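Print this message | E-mail this message

Subject: Re: [shop-robots] Gripper jaws and small parts
From: Lourenço Tavares

> I'm at the stage of picking jaw pads for my own pair and I keep going
> back and forth. Wide pads hold boxes fine but they can't get hold of
> anything thin. Did you stay with the wide ones? Also, how are you
> handling the cable on the right side? Mine pulls on the wrist every
> time I reach across the table.
>
> Rosero

I went narrow on both. The wide pads were good for the first month, when all I did was move blocks and cups. Once I started on hardware they were no use. The narrow ones are printed flat on the bed, with a strip of rubber glued on the inside face. The first set split along the layers after 30 grips or so of real squeezing, so I thickened the base by 5 mm and they have held since September.

On the cable: give it more slack than you think, and let it leave toward the corner of the table on the same side as the hand. Mine used to go straight back over the top and it tugged the way you describe. The run is longer now but it lies on the board and stays out of the way. I also put a strain relief on the gripper body, just two zip ties and a printed saddle. The left one has a thin cable and never gave me trouble.

The task I'm working on is the parts organizer, the yellow and black one with nine little drawers. Metal pins go in and out of a drawer. Both grippers are hand held for this part of the work. The arms come later.
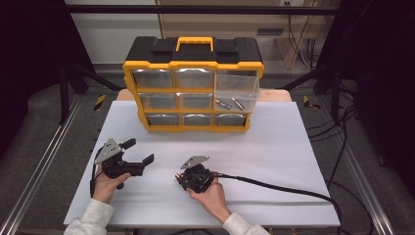

Do the grippers need force sensing to pick up pins that small?

Mine get by without it. The motor current is enough to tell me the jaws have stopped, and the rubber takes up the rest. If I were handling glass or anything that dents I would add a sensor.

A few other things that came up off list. Calado asked about the mounting plate on top. It is flat metal, drilled to match the arm flange, so the same gripper can go from hand to arm with four screws. I would not print that piece. I tried, and it flexed enough to throw off the calibration.

Drawers are harder than pins. The front has a small lip and the jaw has to come in low. If it comes in high it skates over the plastic and the whole organizer slides back. I had tape under mine for a while. The foam board grips it a little better than bare wood did.

Total spent on the pair so far is 890, counting the motors I burned out and the two boards I ordered wrong. You could do it for less if you skip my mistakes. I can send the pad files to anyone who wants them. They are drawn for a 35 mm jaw, so check yours before you print.

Lourenço

Recent messages in this list
Plenlow driver board, second revision
Starkatis motors running hot at idle
Re: Aluminum extrusion, where to buy short lengths
Glue for rubber on printed parts
Re: Calibration drift after moving the table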